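Thread on how my ambient record got made, from first recordings to pressing. A few of you asked after the April show and I said I would write it up.

1/ The record is called Jidbridge. It is six pieces, all built from recordings I made in and near one pumping station. There is a little piano on two of them and a borrowed harmonium on one. Everything else is water, metal and room sound.

2/ I started it without a plan for an album. I had been asked for a sound piece to go in a stairwell in Butthorpe. It had to run all day at a low level and not annoy the people who worked on the second floor. That was the whole request.

3/ The stairwell was concrete, four flights, with a steel door at the bottom. It had a long echo and a strong ring in the low mids. Any sustained note near that pitch got much louder than the others. I spent the first afternoon walking up and down with a sine tone on a small speaker, writing down where it built up.

4/ I ended up tuning the whole piece to stay away from that note. The drones sit a little above and a little below it. When the door shuts, the building supplies the missing pitch by itself. That worked better than anything I could have played.

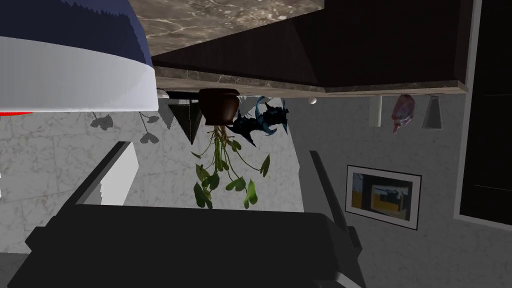
5/ After the installation came down I had a folder of 123 recordings and had used nine of them. Most were short. Some were just handling noise and had to go. I kept the rest and started sorting them by pitch and by how long they lasted.

6/ Sorting took most of the winter. I label files by what they sound like, with nothing about where they came from. "Low hum with flutter" is useful to me two years later. "Pump house, north side" is not.

7/ Gear, for those who asked. Two small omni microphones, one contact microphone, one hydrophone, and a recorder that is old now and has a noisy left input. I put the loudest source on the left and leave it at that.

8/ The contact microphone did most of the work. Clamped to a handrail it picks up footsteps, wind and traffic, all with the high end rolled off. The second piece is nearly all handrail.

9/ The hydrophone was less help than I hoped. Moving water is mostly hiss. I got one good take from a tank with a slow drip, and it opens the record. I slowed it to half speed and took out everything above the range of a male voice.

10/ People ask about loops. I use them, but the loops are different lengths and I let them drift. On the third piece there are four, and the longest is a bit over three minutes. They do not line up again within the length of the track.

11/ I don't use a click. I record mixes live to two channels, moving the faders by hand, and keep the take I mind least. The fourth piece is take eleven. The fifth is take one, which has never happened to me before.

12/ The piano belongs to a school and is a quarter tone flat. I did not retune it. I tuned the drones down to meet it, and this is why the two piano pieces feel lower than the others when you play the record straight through.

13/ I did a first mix on headphones and it was bad. Too much low end, and the quiet parts vanished on speakers. If you work on headphones, check on something cheap before you get attached to anything. I used a kitchen radio with an aux input.
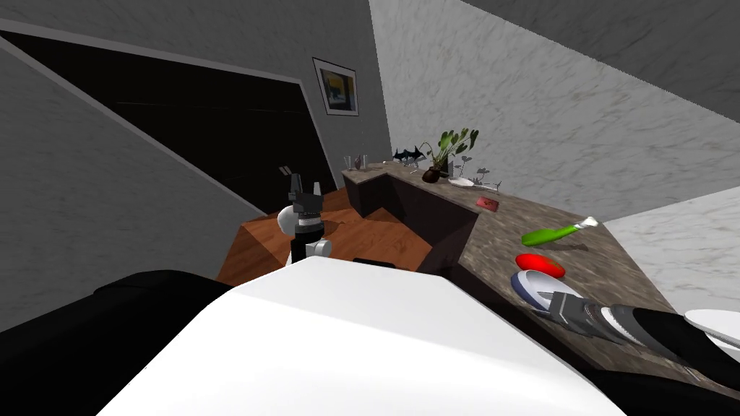

14/ Second mix was on borrowed monitors over four evenings. I turned almost everything down and took out two whole layers from the last piece. I also moved the harmonium to the middle. I had panned it left for no reason I can remember.

15/ The label is Avura. They put out small runs and they answer email. I sent them three pieces with no cover letter worth mentioning and they wrote back asking if there were more. There were three more, one of them unfinished.

16/ They asked for one change. The fifth piece had a fade at the end that went on for two minutes, and on vinyl that would have been mostly surface noise. I cut it to forty seconds. I still prefer the long version, so that one is on the download.

17/ Mastering was done at Czerwiński, a one-room place that mostly cuts folk and choir records. They did very little to it, and I was glad. A small dip in the low mids, some care with the drip at the start, and the level left alone.

18/ About level. Ambient records do not need to be loud. If you have to turn it up, turn it up. The peaks on this one are nowhere near the top, and you may need to reach for the volume if it comes after something else.

19/ The test pressing had a click on side B, once per turn, for the first minute or so. I played it on two turntables to be sure. The plant sent a second set and it was clean. That added five weeks.

20/ Side lengths matter more than I knew. Past twenty minutes or so you start to lose level, and quiet music suffers first. I reordered the record to keep the two quietest pieces on the outer part of each side. The digital order is the one I first had in mind.

21/ Costs, because I always wanted other people to post theirs. The pressing of 300 copies came to 1,850 dollars with plain inner sleeves. Mastering was separate. The label paid for the pressing and I paid for the mastering. We split what comes in after that.

22/ The stairwell fee was 2,000 dollars, and it covered the mastering, train fares and a new set of cables. I would not have finished the record without it. Commissions like that are rare and I say yes to nearly all of them.

23/ I have done adverts too. Short ones, mostly for local radio, and one for a furniture store that ran far longer than anyone expected. You learn to make a point in five seconds. I don't think it hurt my slow music. It made me stricter about what gets to stay in.
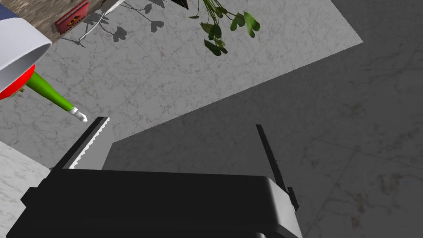 24/ Playing it live is a separate problem. I can't bring a stairwell. For the April show I used four speakers, one in each corner, and pointed two of them at the wall. The room was carpeted and very dry, so I added a long reverb on the drones only and left the metal sounds bare.

25/ The set was forty minutes with no breaks. I had the loops on a sampler, the handrail takes on a second one, and a length of steel pipe with the contact microphone taped to it. The tape came off halfway through. I played the rest of that section from the sampler.

26/ A few people lay down on the floor, which I take as a good sign. One person asked afterward whether the traffic was part of it. Some of it was. The rest was coming in from the street.

27/ Next time I would bring my own chairs and start later. At seven it was still light and the windows had no blinds. The music is fine in daylight, but people look at each other more.

28/ Things I would do differently on the record: keep better notes on microphone placement, back up the session before the last evening, and leave the harmonium out of the fourth piece. I hear it every time now.

29/ Things I would keep: the flat piano, the hand mixing, and not naming the pieces until the end. They had numbers until the sleeve went to print. Two of them still do.

30/ Someone asked what to listen to it on. Speakers in a room with a door open. It was made for a building where people were walking past, and it gets on well with other noise. It is not much use in a car.

31/ Someone else asked whether the stairwell piece will be released. It ran as six separate channels and a stereo version loses most of it. I have tried twice. If another building with a long echo wants it, I still have the files and the speakers.

32/ I am recording again, this time in a grain store. It has a very short echo and a lot of pigeons. So far I have one usable minute.

33/ The vinyl is up on the Avura page and the download has the longer fifth piece. I'll answer questions under this post tonight after eight.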